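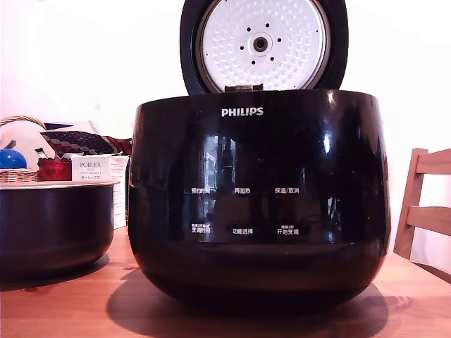 Rice cooker with the lid up and the inner pot out beside it.

I have been to plenty of open afternoons where everything works, and I come home and forget them by supper. The April one at Astlow's kitchen robotics lab in Tirkumdale is going to stay with me, because the arm jammed right in front of us and the team let us stay for all of it!

The job sounds like nothing. Pick up the inner pot, lower it into the rice cooker, swing the lid down, press it shut. Savita Malhotra, who runs the kitchen bench, told us the Novum arm had done it 1,797 times since the winter refit, and I believe her, as the first two goes we watched were lovely to see. Slow, a bit fussy over the rim, then in it went.

On the third go the pot went in tilted. It can't have been by much, and from where I stood I missed it completely. The arm let go, moved up to the lid and started to push it down, and the lid stopped short. The arm kept pushing. The whole cooker began to slide toward the back of the table, and then Savita hit the red stop button and everything went quiet.

What I had not understood before is that the arm does have a push limit, and it was switched on. It just never got there. The cooker wasn't held down, so it slid before the push grew strong enough to trip anything. As far as the arm could tell, it was closing a stiff lid. A second check is meant to catch that by timing the move and giving up after 3 seconds, but someone had stretched it during testing and it had stayed stretched. Savita pulled up the log on the big screen and showed us the line (her own change, she said, and she went a little pink).

They got out the Tripathi force gauge and spent the next half hour pushing on things by hand – a lid, a table edge, one very willing visitor's palm. I loved this part. By four o'clock there was a new rule in the program: after letting go of the pot, the arm has to look at the rim again before it goes anywhere near the lid. The timer went back to where it should be, too. They are also going to put a grippy mat under the cooker, though Savita wants the arm to pass without it first.

The bench stayed off for the rest of the day, which I was glad about, even if it meant missing the rice. She wants almost 3,780 clean runs before guests can stand that close again. If they open the doors in the fall, I'll be back.

Recent visits
- Inside the Tirkumdale bottle sorting line
- Two hours at a robot repair bench
- Spring tool fair: what I carried home

Contact | Copyright, all rights reserved | Back to top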